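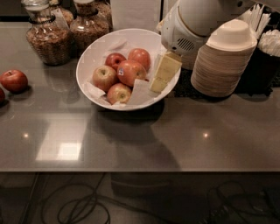
Prulow Pop Expo: first timer questions (and a bit of a moan)

Forum: Cons and Meetups > Regional

tinfoil_galah
Hi all! Long time lurker, finally bought a ticket. I'm doing Prulow this November, both days, driving up from Warcombe with my sister and a bootful of foam armour. I've done little library cons before but never one with an actual exhibition hall, so I'm equal parts thrilled and sick about it.

Questions, sorry there's a few:

Is the early entry worth the extra 80 bucks? The page says you get in at 9 am and everyone else gets in at 10, and that's all it says.

Where do people get changed? My shoulders won't fit through a car door once I'm strapped in (I've tried, there was swearing).

Has anyone been to the Dratolness panel before? I've been reading those comics since high school and I'd cheerfully skip everything else on the program for it.

And the moan: why is the program a PDF you have to zoom in on with two fingers? It's been up for a week and they've already replaced it twice.

marmalade_mech
Welcome out of lurking! I've been going since 2006, when it was in the showgrounds pavilion and the whole artist alley was a row of trestles next to the sausage sizzle.

Early entry, yes, if you collect anything. The exclusive pins are usually gone by morning tea. If you're mostly there for panels and costumes then save your money, the hall is just as colourful at 11.

Changing: there's a proper cosplay room on the ground floor past the cloakroom, with mirrors and a repair table. Get there before 10.30 or you'll be gluing yourself together in a corridor with the rest of us.

quollity_street
Going to disagree on early entry. I paid for it last year and spent forty minutes of my bonus hour in the queue to get my lanyard. Same queue as everyone else! I emailed them and got a very nice reply which answered a different question.

Dratolness panel is great though. Sit on the left, the right hand speakers buzz.

marmalade_mech
That was the year the scanners died, to be fair. Year before that I walked straight in.

quollity_street
They charged for it in the year the scanners died as well, is my point.

marmalade_mech
Ok, yes, fair.

bus_replacement
Dratolness is in the Navarrete Room this year, it's on the newest PDF (third one). The Navarrete Room holds 278. I know that because it's on the fire notice by the door and I've spent a lot of my life standing beside that door. Last time they had it in the main theatre and it was pretty well full, so whoever did the room allocations was having a lend of us.

If you want a seat, go to whatever is on before it and stay put. They don't clear rooms between sessions.

tinfoil_galah
Oh no. What's on before it?

bus_replacement
"Resin Casting for Absolute Beginners".

tinfoil_galah
Well I suppose I'm learning resin casting!

pavlova_paladin
Can I be the grumpy one? I really don't like the room camping thing. I went to the resin talk two years ago because I wanted to learn resin casting, and I couldn't get in, and you could see through the glass that half of them were on their phones waiting for the voice actors. The bloke giving it had brought moulds to pass around and everything. They should clear the rooms, it's not that hard, the bigger cons manage it.

bus_replacement
I don't love it either, but if they cleared the rooms you'd have two hundred people in that skinny corridor outside the toilets, some of them with wings. I'll take the camping.

pavlova_paladin
Then ticket the popular ones! Free tickets, first in, pick it up at the info desk. Solves your corridor and my resin.

quollity_street
Pavlova's right. They did it for the signing sessions and it worked a treat.

marmalade_mech
It worked a treat if you had early entry, he he. All gone by 9.45.

quollity_street
I walked into that.

sock_drawer_sith
Different topic, but parking, as you're driving. Don't use the multistorey if you've got big props, the lifts are tiny. Use the gravel one behind the pool and walk over the footbridge. It's about the only place where you can open a hatchback and lay things out flat. My other half once carried a full size halberd down six flights of that multistorey and we still hear about it at Christmas.

Also they count props at the door now. Anything longer than your arm gets tagged, foam or not. The tag is a neon cable tie and they'll put it anywhere, so if you've got a nice paint finish, hold out the handle end.

tinfoil_galah
That's really good to know, thank you! I've got a hammer that's taken me most of winter and I'd cry if someone cable tied the head.

How busy does it get overall? My sister's not good in crowds and I want to give her an honest idea.

bus_replacement
They announced 3392 through the doors for last year, both days together. The first day feels like two thirds of that. Second day after lunch is lovely, you can have a real yarn with the artists, and a few of them knock down the prices on prints.

There's a quiet room upstairs too. Beanbags, dim lights, no costumes with sound effects. Tell your sister about it, she doesn't have to explain herself to anyone to use it.

pavlova_paladin
Seconding the quiet room. I'm less of a grump in there.

Galah, if you do go to the resin talk, would you at least take notes for me?

tinfoil_galah
Deal! I'll even ask a question. What do you want to know?

pavlova_paladin
How to stop bubbles in thin pieces. My gems all look like lemonade.

marmalade_mech
Pressure pot.

pavlova_paladin
I live in a flat, I'm not buying a pressure pot.

marmalade_mech
Then warm the resin in a water bath first and pour it slowly from up high, helps a fair bit.

sock_drawer_sith
Fourth PDF is up, by the way. Dratolness has moved to 2 pm, same room. Resin is now after it.

bus_replacement
Oh for crying out loud. What's before it now?

sock_drawer_sith
Lunch break, room closed.

tinfoil_galah
So I'm queueing in the skinny corridor with the wings people. Right. I'll bring sandwiches, and pavlova I'm staying on for your bubbles.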